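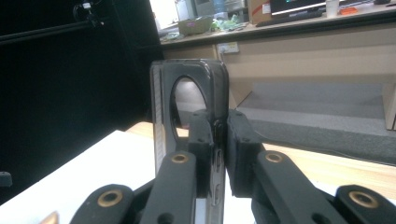 Section 4. Recording a task by hand

By now you have a charged hand tool, a paired base unit and, if you followed Section 3, a work area with nothing breakable in it that you would miss. In this section you will show the system what you want done. You do the job yourself, holding the gripper tool, and the Bollico recorder takes down where your hand went and what the fingers did. The arm will later do its best impression of you. Bear this in mind when choosing how to behave.

If you plan to drive the arm from the remote handset instead, skip to Section 5. The two methods can be mixed within a project but not within a single take.

4.1 Before you start

Choose one task and write it down in a single sentence. "Pick up the slim item, turn it, set it in the tray" is a task. "Tidy the bench" is a career.

Check the following:

1. The base unit light is steady green. Blinking green means it is still looking for the tool. Give it a minute before you start pressing things.

2. The finger pads are clean. Wipe them with a dry cloth. Do not use furniture polish, a mistake which has now been made at two separate sites and has earned its own sentence.

3. The outer links move freely when you squeeze the trigger. If they stick at mid-travel, look at the ring bushings for grit. See Section 9 for cleaning.

4. Your object is one the fingers can hold. Anything up to the marked maximum opening will do. Flat, smooth things such as cased phones, card holders and slim remotes are fine, with the cautions given in 4.4.

5. Free space is at least 40 GB on the recording drive. The recorder will not warn you when it is full. It will simply stop, and go on looking attentive.

4.2 Setting the zero

The tool has to know what "closed" means before it can tell you how closed it is.

1. Hold the tool upright, fingers up, with nothing between the pads.

2. Squeeze the trigger slowly until the pads meet. Hold for 3 seconds.

3. Release fully. Wait for one short beep.

4. Squeeze and release once more at normal speed. A second beep confirms the zero is stored.

Two quick beeps mean the zero was refused. The usual cause is a label or a bit of tape stuck to one pad. The second most usual cause is a thumb.

Note: The zero is kept when the tool sleeps but lost when the battery is removed. If you swap batteries between takes, set it again. Takes recorded with the wrong zero look perfectly normal until the arm tries to replay them and closes on air with great confidence.

4.3 Recording a take

Set the object down where you want the robot to find it. Stand where you can reach both the pick point and the place point without shuffling your feet.

1. Press Record on the side of the tool. The tone is long and low.

2. Keep still for a full second. The recorder uses this to settle.

3. Move to the object at an even pace. Approach from the direction you would like the arm to approach from, bearing in mind that the arm does not have your wrist.

4. Open the fingers wider than you think you need, bring the pads to either side of the object, and squeeze until it is held.

5. Pause briefly before lifting. A short stop gives the training step a clear line between "gripping" and "moving".

6. Lift, carry and turn the object as the task requires.

7. Lower it until it touches, then open the fingers. Do not let go a half inch up because it will "probably be fine." The arm will learn the half inch.

8. Back away, hold still for a second, and press Record again to stop.

Number of takes: 9 is the minimum for a simple pick and place. The software will accept fewer and will even congratulate you. Move the object a little between takes, turn it to a different angle now and then, and start your hand from a different spot. A set of takes with the object always in the same place teaches the robot that the object is always in the same place.

Note: If you fumble, finish the take anyway and mark it Poor with a double press. Poor takes are left out of training by default, but they are handy for checking faults. Do not fumble on purpose to build up a stock of them.

4.4 Handling slim and upright objects

Items held on end between the pads call for more care than blocks and cups. The pads have good grip, but a thin case gives them little to hold on to, and a hard case gives them very little indeed.

Grip at or slightly below the middle for a lift straight up. Grip nearer the top only when the object has to hang and swing down into a slot.

Keep the pads off buttons and raised edges wherever you can. A pad resting on a button will press it, and the robot will then press it every time, with the patience of a machine that has no other plans.

Glossy and see-through cases can upset the tracking in strong light. If the take review shows the object "jumping," turn off the nearest overhead lamp or move the work surface a few feet. Do not cover the object in matte tape unless you intend to cover all of them, forever.

Tilt slowly. When you turn a held object through a steep angle, the weight shifts toward one pad and the other pad may creep. Squeeze a touch harder before the turn and ease off after it.

CAUTION: Do not squeeze as hard as you can. The trigger will allow it. Cases crack, screens flex, and the force you use is recorded and passed along to an arm that is stronger than you are.

CAUTION: Keep your free hand out of the path between pick and place. The arm will not reproduce your free hand, but if you use it to steady the object, every take you record will depend on a hand the robot does not own. This is the commonest reason for a set of takes that cannot be trained, and the people who do it are always certain they didn't.

4.5 Reviewing your takes

Open Forsyth on the base computer and select Today's Takes. Each one appears as a strip with two lines beneath it. The upper line is height, the lower line is finger opening.

1. Look for a flat start and a flat end. If either is missing, you moved too soon or stopped late. The take can be trimmed but not lengthened.

2. Find the drop in the lower line where the fingers closed. It should be one clean step. A staircase means you were adjusting your grip, and the arm will adjust its grip too, for no reason it could explain.

3. Check the level after the step. It should sit above zero for as long as the object was held. If it falls to zero partway along, you dropped it, whatever you may have told the others.

4. Compare the lengths of the takes. A spread of a few seconds is fine. If one is twice as long as its neighbors, play it through. Somebody probably stopped to talk.

5. Mark each take Keep or Poor, then press Save Set. Closing the window does not save the set. We have asked for this to be changed.

Names are up to you, but please pick a scheme and stay with it. The shared drive at our Nostwood site contained, at last look, a folder called "phone new", one called "phone new 2", and one called "phone USE THIS", which was empty.

4.6 When something goes wrong

No tone when Record is pressed. The tool is asleep. Squeeze the trigger once and try again.

Tone, but no take in the list. The recording drive is full or unplugged. See 4.1, step 5, and try not to take it personally.

Tracking lost in the middle of a take. The tool was blocked or swung too fast, or it faced a large plain area such as a blank wall or a dark curtain for too long. Repeat the take with the tool turned so that some ordinary clutter is in its view. A busy background helps the tracking, and this may be the only manual you own that advises against clearing up.

Fingers close unevenly. One outer link is binding. Stop recording and go to Section 9. Takes made with a binding link should be marked Poor, including the ones you liked.

Object slips during replay but never slipped in your hand. You were correcting for it without noticing. Record 3 more takes at a slower pace with a firmer grip, and retrain.

If none of the above applies, send the set and a short note to Valentina Ledesma at the Brotent support desk. Say what you expected to happen and what happened. "It's doing the thing again" has been received, and is awaiting further detail.

Next: Section 5, Driving the arm from the remote handset. Put the tool back on its charger first.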